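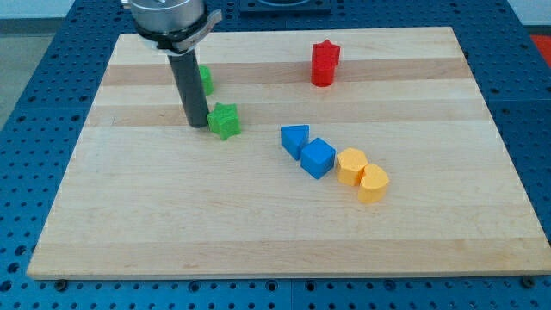 Erville Woodworkers Forum > Shop Setup > Wood top on a perforated metal bench?

tamarack_joe
16/04/2024
I bought a Wullodix table secondhand in February, the kind with holes all over. Great for clamping, bad for small parts. I want to screw a laminated maple board on top and keep the holes free at the edges. Two screws along the front edge, same at the back. Enough?

glueline5
Enough for light work. Let the board sit in the shop a couple of weeks first or it will cup on you.

Molefe
I would not use screws. Mine is held with bolts from below, so the top is clean and I can plane it later.

tamarack_joe
Can't get under mine easily. There is a shelf in the way.

glueline5
Screws are fine, Molefe. Countersink them and keep them close to the edge.

Molefe
Fine until you drag a chisel over one. Your call.

Iker Palacios
I did mine with screws 5 years ago. Slot the back holes so the wood can move -- mine is 90 cm deep and it does move. Oil both faces, not just the top.

tamarack_joe
Slots at the back, got it. What oil?

Iker Palacios
Plain Danish oil, two coats. I wipe on another every February.

Molefe
Still say bolts. Take the shelf out, it's probably four nuts.

tamarack_joe
It's welded. Going with screws.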